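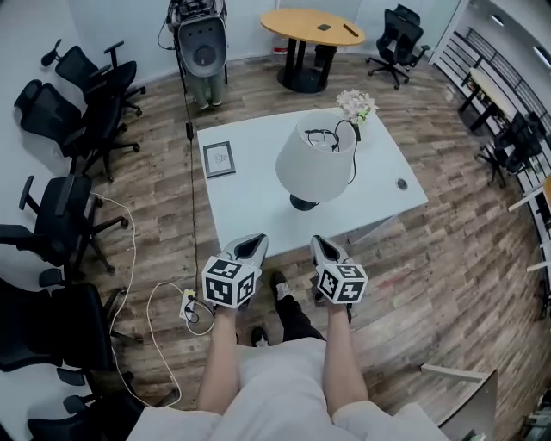

Tistevar Room Furnishing Project
Progress report to the Mishra Fund, second reporting period
Prepared by Krystyna Witkowska, project lead

Summary

The grant pays for the furnishing of shared rooms in the Keltari and Prukley buildings. Work in this period covered table lamps, small decorative items, floor power and the rearrangement of existing tables and chairs. We have now placed 74 of the 100 table lamps in the plan. The remaining lamps are on order and should arrive in August.

Total items placed since the start of the grant, counting lamps, frames, flower arrangements, side tables and chairs, stand at 226. We are within budget on everything except power strips, explained below.

Keltari building

All the ground-floor rooms at Keltari are now furnished to the agreed list. The list was changed once, with the approval of Veronika Vincze at the Fund, to drop the floor lamps and put table lamps in their place. The floor lamps took up too much walking space next to the office chairs, and two of the rooms are narrow.

The standard setup for a Keltari room is a white rectangular table, a table lamp with a white shade and dark base, one framed sketch, and a small plant or flower arrangement. Office chairs were already in the building and were kept. They are black with wheels, and most are in good shape. Three had broken armrests and have been taken out of use.

The round wooden tables were also kept. The original application proposed to sell them and buy a second white table for each room. Staff asked us not to. People put their phones and pens down on them while they work at the main table, and a second full-size table would have left little room to roll a chair back. Keeping them saved money, which has been moved to the lamp line. 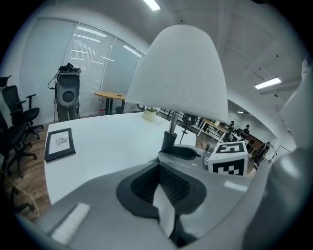 Table lamp, framed sketch and small potted plant on the white table, Keltari.

Lamps

We tested two shade sizes before placing the main order. The smaller one left the ends of the table dim in the late afternoon. The wide shade gives a more even light and is the one we bought. It has a short metal stem and a heavy enough base to stay put when someone leans on the table.

Two points to report on the lamps.

First, the fabric shades mark easily. Smudges show up on the white after a few weeks of people moving the lamps by the shade. Eun-ji Yoo has tried a dry sponge and a soft brush on some of the older ones. The sponge lifts most marks. It does not work on anything greasy. We have put a short note in the room binder asking people to lift lamps by the base, and we have set aside a small number of spare shades from the new order.

Second, the cords. The tables have a round cable grommet toward the right side of the top, and we had planned to run every lamp cord through it. In practice people move the lamp to whichever end they are working at, and a cord fed through the grommet is then too short. We have stopped insisting on it. The grommet stays available for anyone who wants it, and the cord can otherwise go over the back edge of the table to the power strip.

Frames, flowers and plants

The framed sketches are all the same format: a black frame with a white mat, small enough to lie or stand on the table. The sketches are line drawings by Skarphéðinn Ragnarsson, who let us print them for the cost of the paper. We budgeted for wall hooks but the walls at Keltari cannot be drilled without a permit from the owner. The frames have therefore been kept on the tables. Some people stand them up and some lay them flat to get them out of the way of the lamp. Either is fine with us.

For the flowers we chose artificial ones in pale pink and white. Real cut flowers were in the first draft of the budget and would have used up the line by the middle of the grant. The artificial ones need dusting and nothing else. At Prukley a few rooms asked for something taller, and we said no, as a tall arrangement sits too close to the shade.

Floors and power

The wood-look flooring at Keltari is in fair condition and will not be replaced under this grant. It cleans well. There is some wear where chairs are rolled in and out, and Shakuntala Rathore has priced chair mats for the worst spots. Her quote came in lower than expected and we would like to discuss it with the Fund before the next payment.

Power strips are the one line that went over. The original count was one strip for every two tables. That was too low, mainly for rooms where people plug in their own equipment along with the lamp. We bought more, and the overspend has been covered from the savings on the round tables.

Loose cables on the floor are still an open item. We have tried clips along the baseboard in one room and flat cable covers in another. The clips came off within days. The covers have held so far, but they only help where the cable runs straight, and many do not. Until this is settled, the monthly room check includes a look at where cables cross the walkway between the white table and the chairs.

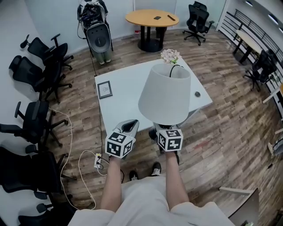

Prukley building

Progress at Prukley is slower. The rooms were handed over to us later than planned after a repair to the heating, and only 4 rooms are finished. The furniture for the others is on site, still in its boxes on the second floor.

The Prukley tables are the same model as at Keltari, so the same lamps and frames will be used. The chairs are older and we may need to ask for replacements. We will inspect them one at a time before making any request.

Feedback from users

We left comment cards in the finished rooms. Most comments were about the light, and most of those were positive. Several people asked for a warmer bulb. Two people asked for the lamp to be taken away because they needed the whole table. We now tell users they can move it to the round table as long as they put it back before 6 p.m., when the rooms are reset.

Plan for the next period

Place the remaining 26 lamps, nearly all at Prukley.
Finish unboxing and assembly on the second floor at Prukley.
Agree with the Fund on the chair mats.
Choose one method for floor cables and use it in both buildings.
Replace the shades that cannot be cleaned.

The receipts for this period and the updated item list are attached separately. Questions on the figures should go to Shakuntala Rathore, and questions on the rooms to me.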